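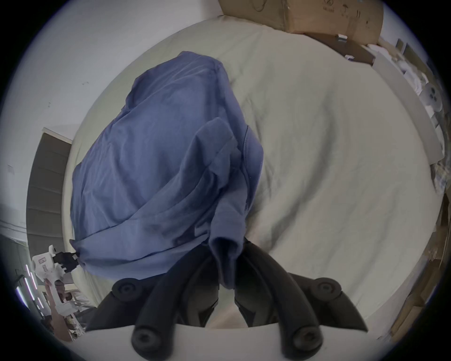 ## Curved fingers vs flat pads for clothes (hand-held gripper)

**pughbench** (Elis Pugh)
OK I'm a convert. I've had the Galuvholm curved fingers on the hand-held for a week now, doing shirts off the bed, and I love them! Same camera, same handle, only the fingers swapped from the flat Probert pads. I did 177 lifts with each set, grabbing by a cuff every time. Flat pads dropped 9, curved ones dropped 8. Yes, I know, but the *feel* is so much better. The ribbing on the inside bites into cotton and you can tell through the handle when you've got two layers instead of one.

**gosow_fan**
One drop in 177 is noise, Elis. I'd call that a tie and keep the pads, which are half the work to mount.

**pughbench**
Fair on the numbers. Try them on a sleeve before you decide, though! With the pads I have to come in dead square. With the curved ones I can be pretty sloppy about the angle and still end up with the cuff between the tips.

**tmarl**
What lens are you on? That's a very round view.

**pughbench**
The wide one from the Valasier kit. I like seeing the fingers and the whole bed at once, and I can find the next sleeve without moving my head (well, the handle).

**tmarl**
I went back to a narrower lens in August. Wide is great for finding stuff, but the fabric at the tips gets so few pixels that I couldn't tell a seam from a crease.

**gosow_fan**
Disagree with that one. A seam is easy if the light comes from the side. My set is 2,396 clips, all wide, and seams were never my problem. Big bunched-up shirts hiding the rest of the bed, that was my problem.

**pughbench**
Yep, same, a shirt held by one cuff can fill half the picture. I've started tilting the handle back a little once it's up. Helps some.

**rook_l**
Do the pivot screws on the curved set work loose? Mine did on an older pair and the tips stopped meeting.

**pughbench**
Not so far, but a week isn't long. I check them with a driver each morning. Towels are next, then I'll try the Gosow tips if gosow_fan will tell me which size fits.

**gosow_fan**
The small ones. You'll need the longer screws too. And please do more than 177 this time :)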